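Library > Robotics > Robot learning > Teaching by demonstration

Teaching by demonstration

By Asanka Liyanage
Updated July

Teaching by demonstration is a way of getting a robot to do a job by showing it the job. A person moves the arm through the task, the computer records every joint angle and camera view, and a learning program then works out how to copy the behavior. It is one of the most exciting corners of robotics, and you don't have to be a programmer to take part!

There are two main ways to do the showing. In hand guiding, the teacher takes hold of the arm and pushes it where it should go. In remote control, or teleoperation, the teacher stands back and steers with a joystick, a headset or a smaller copy of the arm.

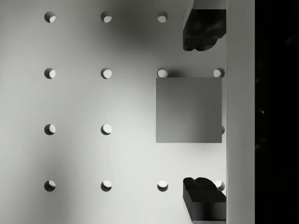 Remote control has a big plus - the teacher's hands stay out of the camera views, so the robot learns from the same kind of pictures it will get later on its own. It also works in simulation, where a spoiled attempt costs nothing and the table can be reset in a moment. The Drerkia collection was made entirely this way. Nikau Hinds and Tahsin Gamage steered a simulated arm through 1440 attempts and kept 1368 of them for training.

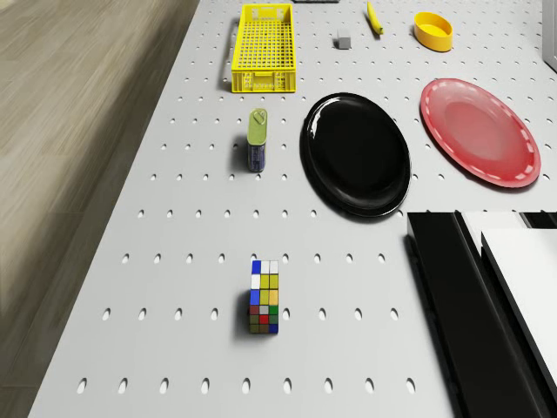

Simulated tabletop with basket, dishes and puzzle cube, Drerkia collection.

Variety matters a great deal. If a bowl always stands in the same spot, the robot may learn the spot and ignore the bowl, so Drerkia uses 32 table layouts. 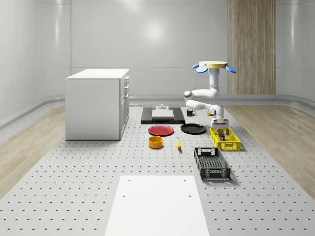

Pick-and-place tasks are the classic starting point, and they are richer than they sound. The teacher has to choose a grip, a safe height and a place to let go. With the gripper pointing straight down over a yellow basket, as it does here, small sideways errors matter, and a good teacher slows down at this stage. Rafsan Fakir's guide for new operators suggests six practice runs before any recording begins.

Related articles
Hand guiding
Prindel controller
Bresex task format
Simulated grippers
Learning from video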